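How to Run a Meeting That Ends When You Said It Would

Most advice on running meetings was written by people who enjoy them. I don't, which makes me good at finishing them. The method below took me from ninety-minute sagas to a steady 47 minutes, and I have the kitchen timer to prove it.

Step 1. Write the ending first

Before you send an invitation, finish this sentence: "We can all leave once we have decided ___." If you can't fill in the blank, you have a newsletter. Send that.

Put the sentence at the top of the invite, above the agenda. When we did this at Holtulora, a third of the guest list wrote back to say they had no opinion on the matter and could they skip it. They could. I have rarely felt so popular.

Step 2. Choose the seats before people do

A horseshoe of tables works well for up to a dozen. Everyone can see everyone, so it's harder to do your email. Put the person who talks most near a corner, and the person who needs the decision in the middle of the short side. Sit yourself close to the door, where you can stand up meaningfully.

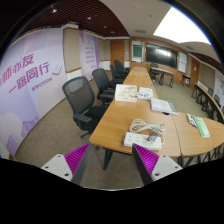
Xiaoyan Qiu wrote in to disagree with me on the seating. She puts her biggest talker right beside her, on the grounds that it's easier to interrupt someone whose sleeve you can reach. I tried it in May and she has a point, though I'd do it only with people you know fairly well.

Step 3. Give every item a price

Next to each agenda item, write the minutes you're willing to spend on it. Be stingy. "Office kettle, 4 minutes" sounds silly until you've sat through the version without a number - ours ran to 36 and ended in a spreadsheet.

If an item runs over, the group gets one choice: take the time from a later item, or park it. Don't let anyone borrow from the end of the meeting. The end belongs to people with trains to catch. 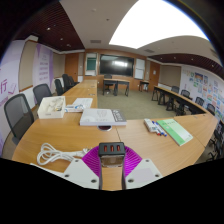

Parking only works if you have somewhere to park. Keep one sheet of paper titled "Later" and write each item down where people can watch you do it. Read the sheet out before everyone goes and give each line a name. Lines without a name get crossed off, and you'll be surprised how few are missed.

Step 4. Start on time, even if it's lonely

Begin at ten sharp with whoever is there. Don't recap for latecomers. Tekle Woldegiorgis and I once opened a meeting with just the two of us and settled the first item before the others arrived. They have been early ever since, and a little suspicious.

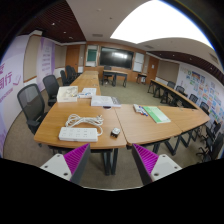

Step 5. Close it out loud

Five minutes before time, say "last thing" and mean it. Read the decision back in one sentence, say who is doing what and by when, and then stop. Stand up, push your chair in and take your cup. If two people want to carry on, wish them well and let them have the room.

Send the notes the same afternoon, in under ten lines. Anything longer gets saved to a folder called "to read", and we all know about that folder.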